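I got to the workroom a little after 9 with two coffees and no idea which door was the right one. Bernadette Doherty found me in the hallway, took one of the coffees before I'd offered it, and walked me in. She runs the parts desk at Skurkum, a repair and refurbishing outfit small enough that the parts desk is one pale wooden table and a box with cardboard dividers in it.

I'd come to talk about the box. (My editor thinks I'm joking when I pitch these things!) But anyone who has ever lost a tiny part in a big drawer knows why I wanted to.

"People want me to say I have a system," Bernadette told me once we'd sat down. "I have a box with little squares. You put one packet in one square, standing up, and then you go and do the next one."

She used to do it with plastic tubs, the kind with snap lids. She hated them. The lids wandered off, the packets lay flat on top of each other, and you had to pick up four to read one. Then a shipment of glass jars came in with a cardboard grid inside and she kept the grid. "It cost me nothing and I liked it better than anything I'd paid for. I was a bit annoyed about that." 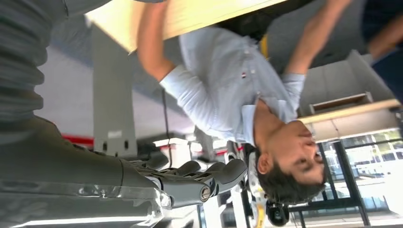 *Heads down at the Skurkum parts table.*

We talked about the table for a while, too, because Bernadette has opinions about the table. She picked it for the metal legs and the light top. Her last one was nearly black, and a dark part dropped on a dark table might as well have gone down a well. "I spent 12 years squinting," she said. "I'm not doing that again."

I asked how many parts go through there, expecting a shrug. She had the number ready: 2,882 packets last year, counted off the stock list when they did the books in July. She was a little embarrassed to know it by heart. On a slow day it's a handful, and on a busy one it can hit 150, and that's when the squares really earn their keep.

So what goes wrong? Mostly talking, she said. Somebody asks where you want to eat, you look up, and when you look down again you can't remember if the packet in your hand has been entered or not. Her rule is that it goes back to where it started and you do it over. "Takes no time at all. What takes time is finding out three weeks later that the list says we have a thing and we don't."

Paraschiva Buzatu, who had been half listening from the other side of the room, put in that Bernadette once made her redo a whole box over one packet. "I did," said Bernadette. "And was it wrong?" Paraschiva said it was, yes, fine, it was wrong.

I wanted to know about the bags, the gray plastic ones. I'd have thrown them straight out, and I said so. Bernadette looked at me as if I'd suggested throwing out the parts. The label is in there, she said, and the label stays with the part until the part is in a machine. She won't have anyone cutting a bag open at the table just to be neat. If you can read it through the plastic, leave it alone. 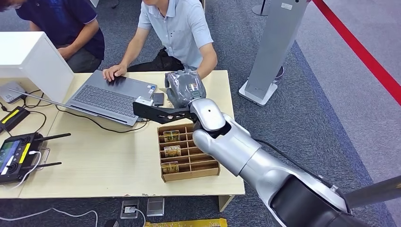

The typing is the bit she'd happily hand off to someone else. Every packet gets a line in the list, and she likes whoever is typing to have the box within reach, so there's no calling numbers across a room. She tried calling numbers for a while. Fifteen and fifty sound the same when a van is backing up outside.

Phones she has mixed feelings about. She'd ban them if she didn't use her own as a magnifying glass, so the deal is that they can be on the table but you don't pick one up halfway through a packet. I asked if people stick to it. "I don't," she said, and laughed so hard she had to put the coffee down.

Before I left I asked what she'd buy if Skurkum gave her real money for the desk. She thought about drawers, then talked herself out of drawers. A better chair, maybe. Then she asked if I ever get jars delivered, and whether I'd save her the cardboard. I've got two grids in my trunk now, and I'm dropping them off next time I'm over that way.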